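4.2 Setting the timer of the Hukex garden pump

Before you begin, close the tap and check that the filter is clean. The timer keeps its memory for 15 days without mains power.

1. Hold the SET key for 2 seconds, until the clock blinks.
2. Choose the watering time with the arrow keys. The longest time is 40 minutes.
3. Press SET again to save.

Caution: do not let the pump run dry – the seal can be damaged.

Note: if you use a Moton hose, please fit the wide adapter first.

4. Open the tap slowly and wait until water comes out evenly.

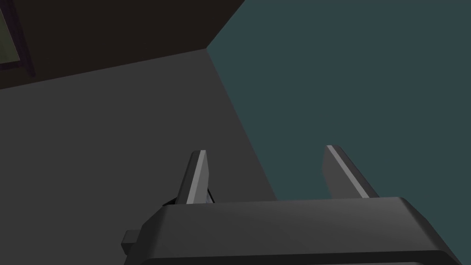 4.3 Winter storage

Empty the pump completely and keep it in a place without frost.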